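Section 23. Recording a live results show

With the Vokstead receiver you can record a live program and begin to watch it before the recording is finished. Results shows and finals often run longer than the time printed in the TV guide, so please read the part about extra time before you set your first recording.

Before you start
The receiver must be connected to your antenna or cable and the channel search must be complete. You need the Grella app only if you wish to set recordings from your phone.

To set the recording
1. Press GUIDE on the remote control.
2. Move to the program with the arrow keys and press OK.
3. Choose Record, then choose One Time or Whole Season.
4. If you choose Whole Season, the receiver asks if it should also record repeats. For a dance or singing contest we advise to select No. The performance show and the results show can have almost the same title, and with repeats the list becomes difficult to read.
5. Press OK again. A red dot is shown next to the title.

Note: Some channels list the results show as a separate program. In this case Whole Season does not include it, and you must set it by itself.
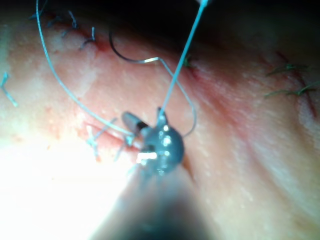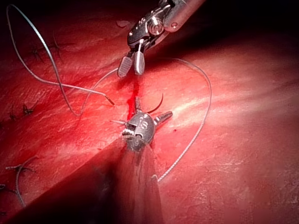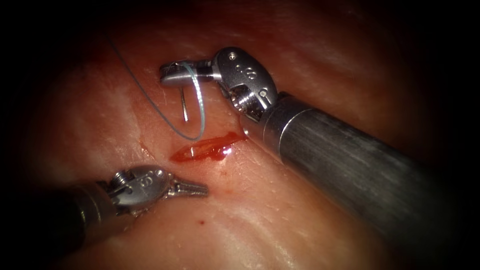
Surgical instruments at the tissue, three views

To add extra time
1. Open My Recordings and select Planned.
2. Select the program and press the yellow key.
3. Set End Later to the time you want. The longest setting is 2 hours.
4. Press OK to save.

Caution: Extra time can overlap with your next recording. The receiver has two tuners and can record from two channels at once. If a third recording begins, the screen shows a message and you must choose which one to stop. When no choice is made, the newest recording is not started.

To watch without seeing the result
1. Press HOME, open Settings and then Display.
2. Set Hide Previews to On. The small picture and the short text of each recording are now hidden.
3. In the Grella app, switch off Program News. This setting is separate from the one in the receiver.
4. Open the recording and choose Play From Start. Do not choose Go To Live, it will bring you directly to the present moment of the broadcast.

Storage
The disk holds up to 300 hours in standard quality. When the disk is full, the oldest recording is deleted first. To keep a recording, select it and press the blue key until a lock appears. Up to 400 titles can be locked.

If the message "No signal" is shown during a recording, see Antenna and Cable.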